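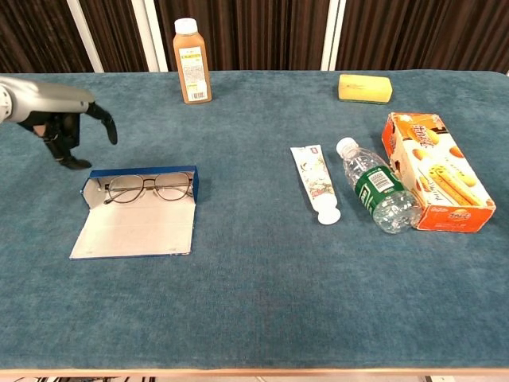 Bring back the boring errand

August 21, 2024

I drove to Tarkville last week to get a screw put back in my glasses. One screw. It took 37 minutes to get there, the repair itself was over before I'd finished saying hello, and the man at the counter wouldn't take any money for it. Then I bought a peach from the stand next door, sat on a bench in the heat and ate it, and drove home again.

When I told my sister about this she asked why I hadn't just ordered a new pair. And I get it, I do. I could have had frames on my porch in 2 days without putting on shoes. I've bought glasses that way before (they sat slightly crooked for a year and I told myself it was my ears). But I've been thinking about her question ever since, and I want to make a case for the small, dull, slightly inconvenient errand, the kind we've all been so busy getting rid of.

I live in Edska, which used to have a proper main street. When I moved here there was a shoe repair place, a hardware store that would sell you a single hinge, a fabric shop and a pharmacy with a lunch counter that did a really terrible grilled cheese. I loved that grilled cheese. The shoe place went first. The hardware store hung on until a year ago in May, and when it had its closing sale half the town showed up, me included, and we all stood around saying what a shame it was. I remember thinking, with a paint roller in my hand at sixty percent off, that I hadn't been inside in ages.

So yes, I'm part of the problem. I order dish soap in my pajamas like everyone else.

What I miss is hard to put on a receipt, though. Five different people used to know my face just because I kept running out of things. We weren't friends. I couldn't have told you their last names. But the woman at the fabric shop knew I was hopeless at measuring and always cut me a little extra, and the pharmacy guy noticed when I'd been coughing for too long and told me to go see somebody. I went, grumbling the whole way, and he was right.

You don't get that from a tracking number. I like a tracking number! I will refresh that page all afternoon. But it doesn't know I'm hopeless at measuring.

People tell me the errands ate up time, and now we have that time back. Do we? Where did it go? Mine went straight into my phone, as far as I can tell. I used to spend a Saturday morning walking between four shops and come home a bit tired with a bag of odds and ends and some gossip. Now I have the whole morning free and I couldn't tell you one thing I did with it.

There's a fair argument on the other side and I don't want to skip over it. My mother can't drive anymore, and delivery has been wonderful for her. If you've got three little kids and a job with bad hours, you don't need me telling you to go have a meaningful chat about hinges. Small shops could be a pain, too. They closed at odd times, they cost more, and if the owner didn't like the look of you, you knew it. I'm not asking to go back to all of that.

I just think those of us who can get out should do it a bit more than we do. Pick one thing. For me it's repairs, so this month I've also had a lamp rewired at Koris, over by the train tracks, and dropped off a pair of boots at Pîrvu, where the counter is so buried in other people's shoes that you have to hold yours up in the air until someone waves at you. The boots cost more to resole than I'd planned on - I won't say how much, my sister reads these. They'll be ready when they're ready, I was told. No text alert, no window between noon and four. I'm supposed to stop by and ask.

A town of nearly 1000 people can keep a hardware store open if enough of them need a hinge now and then and go get it there. We had one and we let it go, a box at a time. There's a vape shop in the building now. The old hinge drawers are still along the back wall, and I went in and asked if they were for sale, and the kid behind the register said he'd have to check.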